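Chapitre 8
La durée de vie des équipements informatiques dans l'organisation

Objectifs du chapitre
Distinguer la durée d'amortissement, la durée d'usage et la durée de vie technique d'un matériel.
Calculer le coût complet de détention d'un poste de travail.
Identifier les critères qui orientent une décision de réparation, de réemploi ou de renouvellement.

Notions clés : amortissement, coût complet de détention, obsolescence, réemploi, valeur résiduelle.

Situation d'introduction

La société Vikance, spécialisée dans la distribution de fournitures médicales, exploite un parc de 636 postes de travail répartis entre son siège et deux plateformes logistiques. En janvier, sa direction financière constate que la majorité de ces postes sont entièrement amortis. Le responsable du parc, Prakash Naidu, propose de les conserver au-delà de leur durée comptable, sous réserve d'une remise en état partielle. La directrice des achats défend au contraire un renouvellement intégral par l'intermédiaire du fournisseur habituel, Marnon.

Les deux positions s'appuient sur des chiffres exacts. Elles aboutissent pourtant à des conclusions opposées, car elles ne mesurent pas la même chose. La première retient la capacité du matériel à remplir sa fonction ; la seconde, l'évolution attendue des charges de maintenance et le risque d'interruption de l'activité. Le présent chapitre fournit les instruments nécessaires à la comparaison de ces deux raisonnements.

1. Trois durées à ne pas confondre

La durée d'amortissement est une convention comptable. Elle répartit le coût d'acquisition d'une immobilisation sur les exercices pendant lesquels l'entreprise prévoit d'en tirer un avantage économique. Son terme n'emporte aucune conséquence sur l'état matériel du bien : un ordinateur dont la valeur nette comptable est nulle peut demeurer en service.

La durée d'usage correspond à la période pendant laquelle le matériel est effectivement affecté à un utilisateur. Elle dépend de la politique interne, de la compatibilité avec les logiciels employés et des besoins du poste. Un même modèle peut être jugé insuffisant dans un bureau d'études et parfaitement adapté à un service d'accueil.

La durée de vie technique, enfin, s'étend jusqu'au moment où la remise en fonctionnement n'est plus possible ou n'est plus raisonnable au regard de son coût. Elle varie fortement selon la conception de l'appareil. Un ordinateur de bureau en format tour se prête en général au remplacement de ses composants : mémoire, unité de stockage, bloc d'alimentation, carte d'extension.
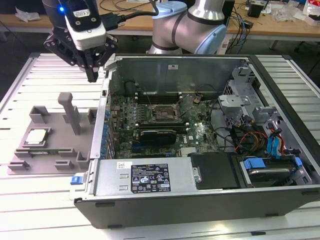
Cette modularité a une incidence directe sur le raisonnement économique. Lorsque les éléments d'un bien peuvent être remplacés séparément, la défaillance de l'un d'eux ne met pas fin à l'utilité de l'ensemble. Le gestionnaire doit alors comparer le prix de la pièce et de l'intervention à la valeur d'usage restante du poste, et non à son seul prix d'achat initial.

2. Le coût complet de détention

Le coût complet de détention regroupe l'ensemble des charges supportées entre l'acquisition d'un équipement et sa sortie du parc. Il comprend le prix d'achat, les frais de configuration, les licences, l'énergie consommée, l'assistance aux utilisateurs, les réparations et les frais de fin de vie. La valeur de revente éventuelle vient en déduction.

Dans la pratique, les organisations évaluent correctement les premières composantes et négligent souvent les dernières. Les temps d'immobilisation, en particulier, figurent rarement dans les tableaux de suivi. Ils représentent néanmoins une charge réelle dès lors qu'un salarié se trouve privé de son outil de travail.

Application. L'atelier de réemploi Sallell propose à Vikance un contrat de remise en état comportant un forfait annuel de 2 000 euros par site, auquel s'ajoute le prix des pièces. Mutua Mfaume, contrôleur de gestion, est chargé de comparer cette offre au devis de renouvellement. Il décide de ne pas raisonner sur l'ensemble du parc et distingue les postes selon leur affectation, leur ancienneté et leur historique de pannes.

3. Réparer, réemployer ou remplacer

La décision suppose un diagnostic préalable. Celui-ci porte sur l'état des composants, sur la disponibilité des pièces et sur la possibilité de maintenir le système d'exploitation à jour. L'examen de la carte mère et du processeur y occupe une place particulière : le remplacement de la première entraîne fréquemment celui d'autres éléments et modifie sensiblement l'équilibre du calcul. 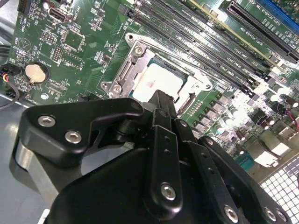
Document 2. Processeur dans son support, sur une carte mère. Le dissipateur métallique du processeur est recouvert d'un film blanchâtre de pâte thermique.

Trois issues peuvent être envisagées au terme du diagnostic. Le poste est maintenu dans son affectation après intervention, transféré vers un usage moins exigeant, ou retiré du parc. Dans ce dernier cas, l'effacement des données doit précéder toute cession, et les éléments réutilisables peuvent alimenter un stock de pièces détachées.

Questions de réflexion

Expliquez pourquoi un matériel totalement amorti peut conserver une valeur pour l'entreprise.
Présentez les charges que la direction des achats de Vikance devrait intégrer à son devis de renouvellement.
Proposez une répartition des postes en catégories permettant à Mutua Mfaume de conduire sa comparaison, et justifiez les critères retenus.

La section suivante détaille la méthode de calcul de la valeur résiduelle et son traitement lors de la cession d'une immobilisation.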